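Wrist camera pose estimate drifts near the graphics card during approach
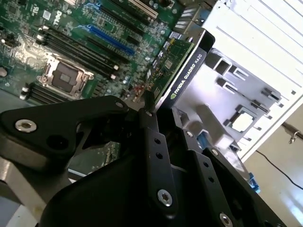

Perception and Calibration

skundberg_lab
We are running the Trudorine planner, release 3, on card removal from a Dell board. The card is a Quadro K620. With the fingers this close, the pose filter begins to follow the gripper plates and the estimate shifts toward the chassis wall. The detection timeout is set to 300 ms.

mutness_support
Please apply a static self-mask generated from the gripper model. The slotted finger should be masked as a solid shape. Its holes otherwise produce false corners.

gajdoš_integration
We respectfully disagree. A solid mask also removes the card edge, and that edge is needed in the last 35 mm. Our site masks the plates only and lowers the weight of any corner found on the bars.

skundberg_lab
Both settings were tested on log 223. The solid mask lost the card twice. The weighted version held, but slowly.

mutness_support
Noted. Kindly attach the log and the mask file to the open ticket.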